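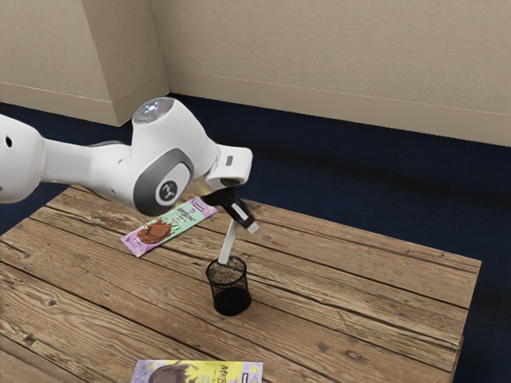

Dec 9, 2020

Tetsuya's number came through before lunch: 75 percent on the marker and the mesh cup, in simulation. Everyone on the call was pleased. I said well done and meant it, mostly, and then spent the afternoon picking at it.

My trouble is with what got varied. He moves the cup and he changes the textures, and the chocolate wrappers get scattered differently on the planks. Fine. But the marker starts out in the gripper every time, pointing straight down, so the hard half of the job is already done when the clock starts. I asked whether we had ever scored it with the pen lying flat on the table. Long pause. Abimbola said that was "planned," a word I have been hearing since June.

Then there is the mesh. A real wire cup catches a pen tip on the rim and tips over, or it slides. I don't believe our contact settings for one minute. Two of the runs I replayed had the marker brushing the rim and the cup stayed put as if it were bolted down. Both were scored as successes.

Yetunde thinks I'm being unfair. Her line is that the Vumgate policy is only meant to rank methods against each other, and a sloppy cup is equally sloppy for all of them. Maybe. I'd like to see the ranking hold up on the real arm before I put my name under that sentence. She has 30 trials booked at Monora and I told her I'd come and keep score myself, with the failures written down in words and no checkbox.

Wrote to Fiachra asking for the friction values. No answer yet. Must also ask who decided that "in the cup" includes leaning on the edge of it.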